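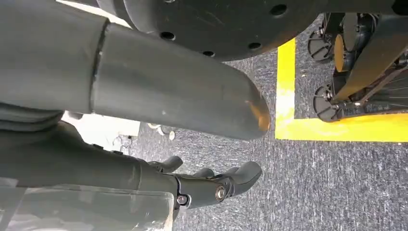
Condwood Bench Top, 438 series

The Condwood bench top is a solid timber work surface for workshops, craft rooms and school technology rooms. It is sold as a top only or with the Nososa steel frame. The boards are edge-glued Victorian ash, finished with two coats of hardwax oil on all faces, including the underside.

Sizes and weights

Short top: 1200 mm long, 600 mm deep, 49 mm thick
Long top: 1800 mm long, 600 mm deep, 49 mm thick
Shipping weight, long top: 38 kg
Colour: natural or dark oil

The short top can be carried by one person. Please have two people on hand for the long top. The driver will leave it at the kerb or the front door but won't take it up stairs.

Frame and fixing

The underside has threaded inserts set to match the Nososa frame. There are 12 on the long top. The bolts are M8 and come in the bag taped to the packing. If you are using your own frame, drill slotted holes across the grain so the timber can move through the year. Tops fixed hard at both edges will cup or split, and we don't cover this under warranty.

Do not use the inserts to hang drawers or a vice. A vice needs to be bolted right through with large washers. The Vũ front vice fits the long top at either end and is listed under accessories.

Oil and upkeep

Wipe up water, glue and coffee when you see them. A damp cloth is fine. Avoid spray cleaners, which dull the oil. Most owners re-oil once a year, and a bench in a dry, heated room may need it sooner. Sand lightly with 240 grit, wipe off the dust and put on a thin coat with a lint-free rag. Leave it overnight. Oily rags can catch fire on their own, so lay them flat outside to dry before they go in the bin.

Dents can often be raised with a wet cloth and a warm iron. Burns and deep cuts have to be sanded out. There is plenty of thickness to work with.

Changes to this model

From January the edges have a 3 mm round in place of the old square edge. The inserts were moved in slightly at the same time. Older Nososa frames still fit, but you will need the adaptor strips, part 438-S. These are free if you send us your original order number.

Drivel mat

The Drivel mat is a grey rubber sheet cut to the same size as the short top. It is good for soldering prep, bike parts and anything that drips. It isn't heatproof. Roll it out a day before use to let it flatten.

Delivery and returns

Natural oil tops are held in stock. Dark oil tops are finished to order and the next batch leaves the workshop on 16th May. Unused tops can be returned within 30 days in the original packing, less freight. Tops that have been drilled or cut can't be returned.

For odd sizes or a cut-out for a sink, write to Tâm Cù in the workshop with a sketch and your postcode.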